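4.2 Daily activity and symptom diaries

The second part of the study concerned the diaries which the participants kept at home. As described in Section 3, all participants had a diagnosis of fibromyalgia of at least one year and were living in Ostton or in the villages near Plarnen. They were asked to write down, each evening, the level of pain, the quality of the previous night's sleep, and the household tasks they had done during the day. The diary was kept for 6 weeks in both groups. The relaxation group received one session of foot massage per week, and the comparison group received only the usual advice from their clinic.

In total 1,126 diary pages could be used for the analysis. A page was left out when the pain score was missing or when the same page had been filled in twice. We did not leave out pages with short answers, as many participants told us that on bad days they were able to write only a few words. This decision makes the material less uniform, but we think that the bad days are exactly the days which should not be lost.

The pain scores were lower in the relaxation group on the day of the massage and on the day after it. From the third day the difference between the groups became small, and at the end of the week it could no longer be seen. A similar pattern was found for sleep, although here the answers varied more from person to person. We therefore do not claim that the massage had a lasting effect on the pain. It is more correct to say that the participants reported one or two easier days in each week, and that several of them planned their week according to this.

The household tasks were grouped following the Szénási list, which divides them by posture: standing, bending, reaching and carrying. Tasks with bending were the ones most often given up or left for another member of the family. Laundry was mentioned on about 300 pages, more than any other single task, and it was also the task for which the participants wrote the longest remarks. Some wrote that lifting the clothes was the difficult part, others that it was the repeated movement of the arms – and a few said that hanging up the laundry was worse than both.

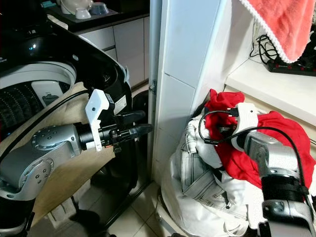 Figure 3. Black top-loading washing machine with the lid open.

The type of machine at home was not asked in the first questionnaire, and we regret this. A machine which is loaded from the top may require less bending, but one has to reach down into the drum, and for a person with painful shoulders this may be no advantage. From the remarks in the diaries it was possible to learn the type of machine only in a small number of homes, so no comparison was made. The question has been added to the form for the next study, which will be carried out in Bakenia and is planned to begin in October.

One further point should be mentioned here. In both groups the number of tasks written down became smaller towards the end of the study. It is possible that the participants really did less, but it is also possible that they had become tired of writing. Two participants noted this themselves in the margin of the page. For this reason the number of tasks per day is not used as a result in the present paper, and only the type of task is discussed. The pain and sleep scores seem to be less affected, as they were given with a single mark on a line and needed very little time. The free remarks are treated separately in Section 4.3.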